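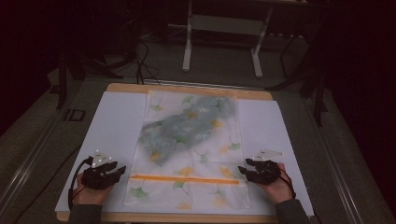

記録:ヴィリャ・ハルユ 10月 作業ノート(布ハンドリング/手持ちグリッパー) 確認:カレヴィ・アールトネン

14:20 左グリッパーの追跡飛びが再発。午前の分を見直したところ、同じ症状が前半にも混ざっていた。以下、経過と対処。自分用のメモなので順番は前後する。

症状
左手側の姿勢が突然飛ぶ。位置はほぼ合っているのに向きだけが裏返り、数フレームで戻ることもあれば、そのまま試行の終わりまで戻らないこともある。右は同じ条件で一度も出ていない。Wimierの画面では左右とも「追跡中」の表示のままで、警告は出ない。作業中に気づけなかったのはこのため。

最初に気づいたのは試行303の再生時。銀杏柄の布の上で薄い青灰色の布を広げる課題で、左の爪が右を向いているはずの区間なのに、再生では外側を向いていた。手元の動画と突き合わせると、手は普通に動いている。記録だけがおかしい。

調べたこと

1. ケーブル
左の黒いケーブルは手の脇で輪になって垂れる取り回しにしてある。引っ張られて信号が途切れたかと思い、輪を大きくしたり小さくしたりして試した。爪の開度の値は途切れず、姿勢の飛びとも時刻が一致しない。ケーブルは関係なし。ただ、輪が小さすぎると手首を返したときに突っ張るので、今のたるみは残す。

2. 布とボード
白いフォームボードの照り返しを疑った。ボードを外して木の板だけでやると、飛びの回数は減ったが消えない。減ったのが照り返しのせいか、台が低くなって手の高さが変わったせいかは分けられていない。薄い布を外して柄の布だけにしても症状は変わらず。

3. マーカー板
左の三角板を指で押すと、わずかに回る。取付ねじが緩んでいた。右は動かない。緩みで角度がずれるのは確かだが、これだけで向きが裏返るとは考えにくい。
アールトネンさんに見てもらったら、板の登録そのものを疑うように言われた。設定を開くと、左の板のマーカー配置が前の板のまま残っていた。先週、Petcombeから届いた板に交換したあと、登録をやり直していない。作業表の該当欄も空白。交換したのは私なので、これは私の抜け。

原因(今の理解)
古い配置に新しい板を当てはめていたため、正しい向きと裏返しの向きで誤差の差がほとんどなくなっていた。マーカーが一つ隠れると裏返しの側が選ばれる。左手を内側に倒す動作で出やすいのも、これで説明がつく。ねじの緩みは、誤差をさらに増やしていたと思う。裏付けはまだ十分でない。

対処
・左の板のねじを締め直し、緩み止めを塗布。右も同じ処置。
・左右とも配置を登録し直した。古い登録は削除せず、名前の頭に「旧」を付けて別の場所へ移動。
・Golestaniの変換スクリプトに、隣り合うフレームで向きが大きく変わったら止める判定を追加。しきい値は仮の値。速い動作を誤って拾う可能性あり。

16:45 再試験
同じ布、同じ板、同じ台で9回。左手をわざと大きく倒す動作を入れた。飛びは出なかった。回数が少ないので、これで直ったとは書かない。明日の最初に、肘を上げたままの動作と、両手を中央に寄せる動作でもう一度やる。寄せると左右の板が互いを隠すので、条件としてはいちばん厳しいはず。

データの扱い
板の交換以降に録った200試行は全部保留。Pandardの学習用フォルダから外し、保留フォルダに移した。飛びが見えない試行にも角度のずれは残っている可能性があるので、見た目で拾って戻さないこと。交換前の分はそのまま使ってよい。
登録し直した配置で後から計算し直せるかどうかは未確認。生のマーカー位置が残っていれば可能だと思うが、保存設定が途中で変わっているらしい。アールトネンさんが確認中。

安全の件
この姿勢データは、午後に双腕機での再生に使う予定だった。裏返った区間をそのまま流すと、手首が急に半回転する指令になる。低速で、かつ周囲に人がいない状態でも、台やスタンドに当たるおそれがある。今日の再生は中止した。次の二点が済むまで再開しない。
・再生側にも手首の角速度の上限を入れる。変換側の判定だけに頼らない。
・上限を超えたときに停止し、自動で復帰しないことを、布も治具も置かずに確認する。

手順の変更
板やグリッパーを外したら、付け直したあとに必ず登録と静止確認をする。静止確認は左右を台に置いたまま2000フレーム録り、向きのばらつきを見る。作業表に欄を足した。空白のままなら録り始めない。

残り
しきい値の見直し(ハルユ)
生データの有無の確認(アールトネン)
予備の板にも登録名のラベルを貼る。今は左右の予備が同じ箱に入っていて、見分けがつかない。
薄い布は広げ直すたびに寄り方が変わるので、開始状態の決め方を別に相談したい。下の布の橙色の線を目安にする案あり。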